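Six Burners and a Drain in the Floor: An Afternoon with Lensa Kahsay

By Saron Belay
Wednesday, March 20, 2024

I was supposed to meet Lensa Kahsay at ten, and I got there at ten thirty because I drove past the building twice. In my defense, the sign out front still says Abdella Upholstery. She has run a shared kitchen out of the back half of it for eight years and has never gotten around to changing the sign. "People find us," she told me, handing me a coffee before I had my coat off. "You found us."

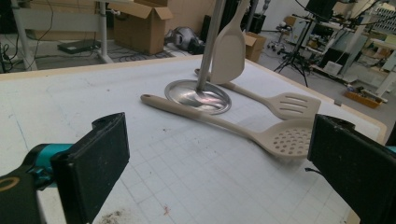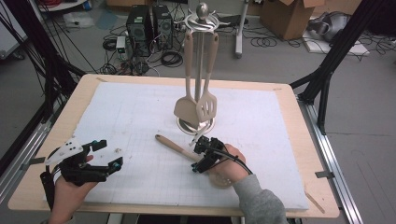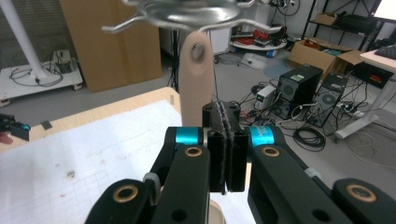
Kitchen tools and a tabletop.

If you haven't come across a shared kitchen before, the idea is simple. You want to sell your hot sauce, or your grandmother's cookies, or lunch out of a truck, and in most places you can't legally do a lot of that from the stove at home. Building your own licensed kitchen costs more than most people's cars. So you rent hours in somebody else's. Lensa's is called Ekar, after the street she lived on when she was small, and on a good week it's busy from four in the morning until close to midnight.

She didn't set out to do any of this. She was a bookkeeper. She kept the accounts for a bakery that went under, and when the owner was selling off the equipment, Lensa bought the oven.

"Only the oven!" she said. "I had no place to put it. I had an apartment on the third floor. I just knew what he had paid for it, because I had entered the invoice myself, and I knew what he was asking, and I could not stand to see it go for that."

The oven sat in her cousin's garage for the better part of a year. Then she heard that the back of the upholstery shop was empty and had a drain in the floor, left over from some earlier business, and she says the drain is what decided her. I must have looked blank at this, because she put down her cup and explained floor drains to me for quite a while. I won't repeat all of it. What I took away is that cutting into a concrete slab to put one in is the thing that eats your whole budget, and that if you ever walk into an empty unit and see one already there, you should try to keep your face still while you talk about rent.

The first tenant was Fasil Gidey, who makes a red lentil soup that he sells frozen in quart tubs. He's still there. He came in while we were talking and started hauling onions out of the walk-in, and I asked him what the early days were like.

"Cold," he said. "There was one heater and she kept it in the office."

"The office had the computer," said Lensa.

"The computer was warm," said Fasil, and went back to his onions.

He did come and sit with us later, and he was a lot more generous then. He told me he had been cooking the soup at home and giving it away at his church, and people kept pressing money on him, and he kept refusing it, and finally a woman there told him he was being rude. That was when he went looking for a kitchen. He made sixteen quarts his first week. He now does 368 in an ordinary week, with one helper, and he has not changed the recipe except to cut back on the salt, which he still seems a bit sore about.

I wanted to know how everybody shares. I've lived with roommates, and I've seen what happens to four reasonable adults and one sponge. Lensa laughed so hard at this that she had to turn away from my recorder.

"The sponge," she said. "Yes. The sponge is everything."

For the first couple of years she had rules, pages of them, taped up all over the walls. Label this, don't touch that, the blue bucket is for floors. It didn't do much. Somebody would leave a pot soaking overnight and somebody else would write a note about it, and then there'd be a note about the note. One October it got so bad that two of her bakers stopped speaking and were passing messages through Fasil, who hadn't asked for the job.

So she took down all the paper and changed the schedule instead. Every booking now has half an hour tacked onto the end, free, when nobody else is allowed in. You clean up in that half hour. The next person walks into a kitchen with no one in it, and if something's dirty, they take one picture and send it to Lensa and to nobody else. She makes the phone call.

"I give away a lot of hours that way," she said. "My accountant brain hates it. I could be selling those hours! But before, I was spending the same time listening to people cry about a pot."

I asked whether the two bakers ever made up. She waved her hand in a so-so kind of way. One of them moved to a bigger place across town. The other is Tsion Mersha, who happened to be rolling out dough about ten feet behind me and had been listening to the whole thing.

"It was my pot," Tsion called over. "I soaked it! It needed to soak!"

Tsion makes flatbreads and a sesame cracker that I ate far too many of while pretending to take notes. She books the two earliest shifts, which means she leaves home when it's pitch dark, and she told me she likes the kitchen best then, with the fans off, before the ovens are up. She was a school bus driver before this (so the hours never scared her). What did scare her was pricing. She sold the crackers for a year at a price that, when Lensa finally sat down and worked it through with her, was losing her money on every single bag.

"I was so proud of how many I was selling," Tsion said. "I was selling so many! And the more I sold, the more tired I got, and there was never anything in the account."

This comes up a lot, apparently. Lensa says nearly everyone who walks in knows what their flour costs, and hardly anyone has counted the bag, or the label, or the gas to get to the market, or their own time. Especially their own time. She has a worksheet for it now, one page, and she won't rent to anybody until they've filled it in. Some people get to the bottom, look at the number and go home. She's fine with that, she says, and some of them come back in six months with a different product and a much better number.

We got to talking about money in general then, and she was more open than I expected. The kitchen didn't pay her anything for the first three years. She kept doing other people's books at night. The worst month was the one when the walk-in cooler died, on a holiday weekend of course, and the repair came to $1,380 before anyone had even talked about the food that was in it. She called every tenant herself. She'd expected yelling. What she got was Eyerusalem Habte, who was renting one shift a week at the time for her catering jobs, turning up with six coolers and a truckload of ice.

I called Eyerusalem afterward to get her side, and she was a little embarrassed to be asked.

"I had the coolers already," she said. "I do weddings. I have so many coolers. It would have been strange not to bring them."

She also told me something that Lensa had left out, that Lensa paid every tenant back for what they lost, in installments, out of the bookkeeping money. It took her until the following spring. When I checked this with Lensa she said, "Well, it was my cooler," and asked if I wanted more coffee.

There are plans. The front half of the building is coming free, and she'd like to put in a counter with a window onto the street where the tenants could sell what they make, a different person each day. She has a name picked out, Vindov, and no, she wouldn't tell me where it comes from, and yes, I asked more than once. Fasil thinks it's a terrible name. Tsion thinks it's fine but wants to know who will be standing at this counter at seven in the morning, because she has been up since three and it isn't going to be her.

The landlord is thinking it over. Lensa has been in enough of these conversations by now that she doesn't get worked up. She's got her numbers on one page, same as she makes everyone else do, and she showed them to me with a good deal of pride. I'm no judge, but she had counted the bags.

I asked what she would tell somebody who's standing at their own stove right now wondering whether to try it. She thought about this for a long time, long enough that Fasil finished his onions and started on the garlic.

"Cook it forty times first," she said. "The same thing. Forty times, the same way. If you still like it, come see me. If you're sick of it by the tenth -- okay, then it's a nice dinner, and you keep it for your family."

Tsion said she'd made her crackers maybe a hundred times before she ever rented an hour. Fasil said he'd lost track. I said I'd never made anything forty times in my life, except coffee, and Lensa looked at my empty cup and said that coffee was a very crowded market.

Ekar takes new tenants at the start of each month, with a two-shift minimum. The door is around the side, past the loading ramp, and if you hit the car wash you've gone too far. Tsion's crackers are at the Dronduvell market on Saturday mornings, and she's usually sold out by eleven. Fasil doesn't do markets. You have to call him, and he prefers that you call after lunch.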